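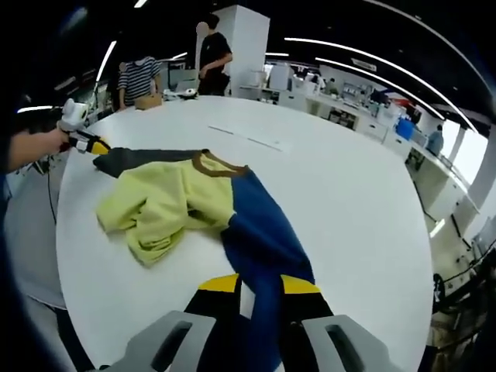 **Ticket 1806: Color-block tee won't hold a square fold**
Site: Pavville folding room
Item: Risusico two-tone top, style 715
Opened: February 20, 2021
Status: open, workaround in use

**Problem**

The yellow-green and navy top comes out of the fold crooked. One side ends up longer than the other and the collar sits off center. It won't stack with the plain tees and slides off the shelf. Baltness sent back 67 of them for refolding.

**Checked so far**

1. Size labels. All correct, no mixed sizes in the returned batch.
2. Fabric. The side seams are straight when the top hangs, so it isn't a sewing fault.
3. Table. Wiped down and tried again on the round white one. Same result.
4. Starting position. The body was going down at an angle, with the dark sleeve still bunched at the end. 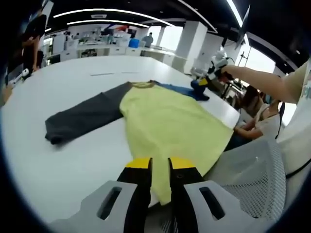
Squaring the hem to the shoulders before the first fold fixed most of it. Pull the sleeve out to its full length first, then smooth from the collar down. If the body is slanted at this stage, no later fold will correct it.

**Still failing**

Folding from the navy side first. The dark part bunches into a flattened block at one end and the yellow-green part fans out under it. 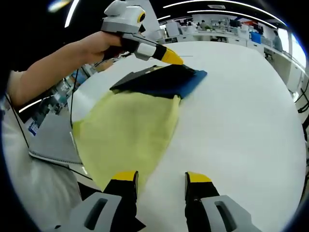

Open it back up completely when this happens. Tugging at the corners only adds creases.

**Workaround**

Fold the yellow-green side in first, navy second, then bring the hem up to the collar. Press flat by hand. Don't steam.

**Next**

Asked Bhuiyan for a narrower folding board. No ship date yet. Leave this ticket open until the board has been tried on the returned batch.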